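**Pirkoter** es un juego de gestión y exploración para dispositivos móviles, desarrollado por el estudio Lysenko y distribuido por Omia. La presente ficha corresponde a la versión con la ampliación Collville. 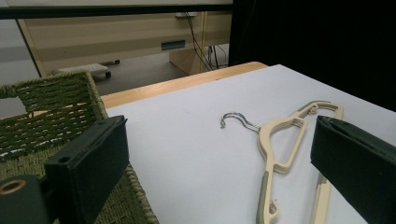 ## Contenido

El jugador administra una ciudad portuaria a lo largo de 18 capítulos. El catálogo reúne 2.657 objetos coleccionables, que pueden consultarse sin conexión desde el archivo del puerto.

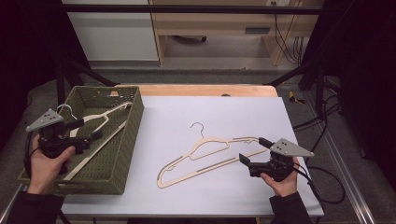
La ampliación Collville incorpora un distrito fluvial y más de 400 encargos adicionales – todos ellos disponibles también en modo cooperativo. La dirección de diseño corresponde a Vasylyna Kushnir y la banda sonora, a Alistair Innes. 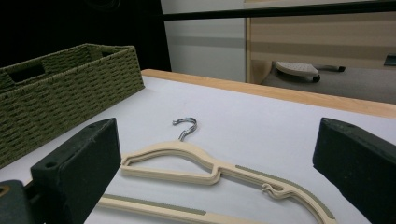

Las partidas iniciadas en versiones anteriores se conservan tras la actualización. Se recomienda vincular la cuenta antes de cambiar de dispositivo.

## Requisitos y condiciones

- Espacio libre: 3.873 MB
- Idiomas: español, inglés y ucraniano
- Conexión: necesaria únicamente para el modo cooperativo

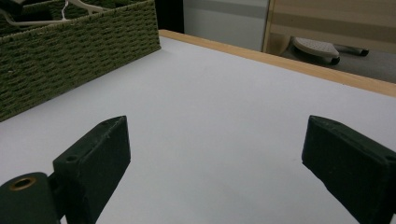
La aplicación no contiene publicidad. Las compras opcionales se limitan a elementos decorativos y pueden desactivarse en el menú de control parental. Las solicitudes de asistencia se tramitan desde el apartado Ayuda, indicando el número de versión instalado.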